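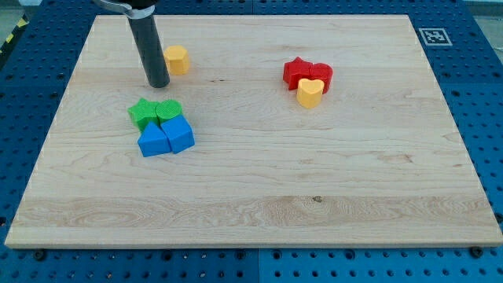 Teleop demos: push the blocks slowly, or at normal speed?

I'm recording demos of sorting colored blocks on a wood board, driving the arm by remote with one finger pushing things along. I have nearly 450 runs and the trained policy still stalls right before it touches a block. The star and the heart are the worst. Am I driving too carefully?

Protuleo_bench

Probably, yes! I did the same thing — I'd creep up, stop, think, then push, and the arm learned the stopping. Plan your push before you hit record, then keep moving. I tossed my slowest runs, trained again on Thursday and the stalls mostly went away. For the star, push into the notch between two arms so it doesn't spin on you.

Wuvska

what controller are you using? mine had lag

Stępień

Check your start poses too. I always began from the same corner and it got lost anywhere else. I use 4 now and mix them up.

Seltulcombe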